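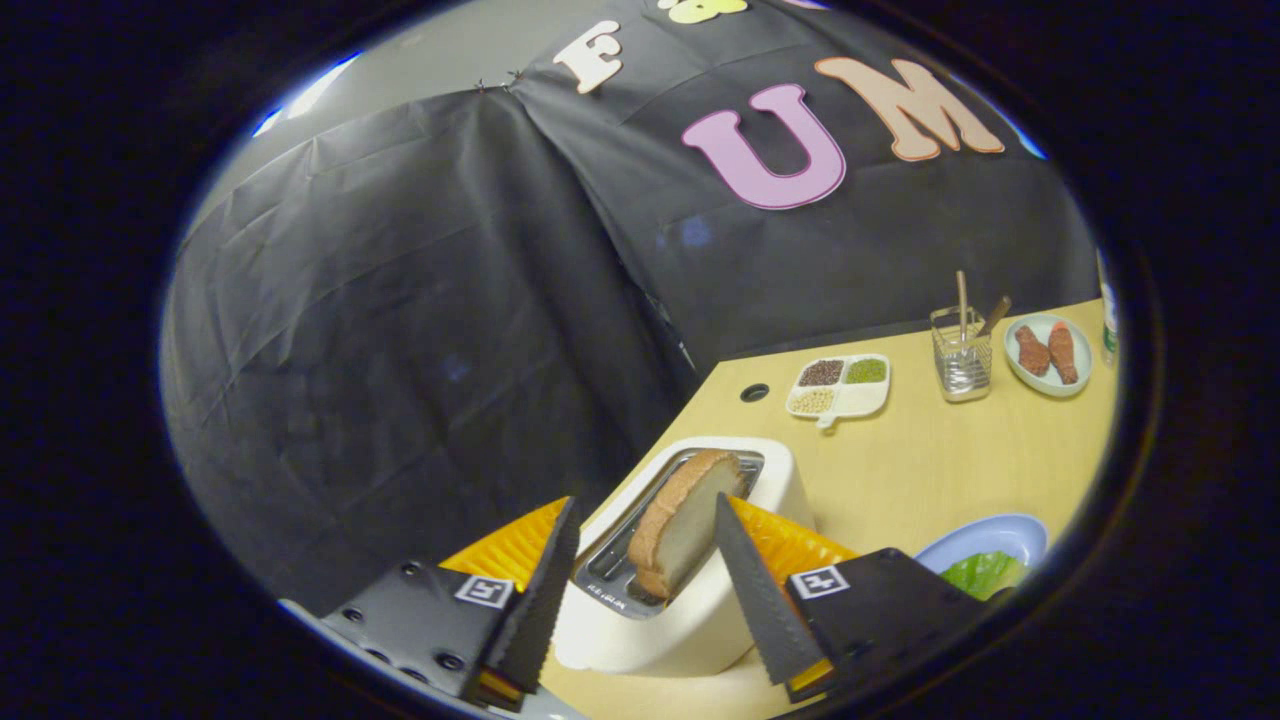
Pan de molde

El pan de molde es un tipo de pan que se cuece dentro de un recipiente metálico, lo que le da una forma regular y facilita su corte en rebanadas. Tiene miga blanda, de alveolo pequeño, y una corteza más fina que la de las barras y hogazas cocidas directamente sobre la solera del horno. Se consume fresco o tostado.

Ingredientes

La masa básica lleva harina de trigo, agua, levadura y sal. Casi siempre se le añade una materia grasa (mantequilla, aceite o manteca) y una pequeña cantidad de azúcar. Una receta doméstica corriente parte de 500 gramos de harina de fuerza. La leche, entera o en polvo, sustituye en muchas recetas a una parte del agua; da una miga más tierna y una corteza más oscura.

Elaboración

Tras el amasado, la masa reposa tapada hasta que aumenta claramente de volumen. Después se desgasifica, se enrolla y se coloca en el molde engrasado con el cierre hacia abajo. La segunda fermentación dura 60 minutos a 28 grados, aunque varía según la cantidad de levadura. Los moldes con tapa producen un pan de sección cuadrada; los abiertos, una pieza con la parte superior abombada.

Una vez cocido, el pan se desmolda y se enfría sobre una rejilla. Si se corta caliente, la miga se apelmaza.

Tostado

Al tostar la rebanada, la superficie pierde agua y se dora por la reacción de Maillard, que se produce entre azúcares y aminoácidos. El pan del día anterior se dora de manera más uniforme que el recién hecho. Los tostadores de ranura calientan ambas caras a la vez, mientras que con la parrilla o la sartén hay que dar la vuelta a la rebanada.

Conservación

Se guarda a temperatura ambiente, en una bolsa cerrada. El frigorífico retrasa el moho, pero acelera la retrogradación del almidón y endurece la miga. Para periodos largos se congela ya rebanado, y las rebanadas pueden tostarse sin descongelar.

Véase también

Pan de leche
Pan rallado
Torrija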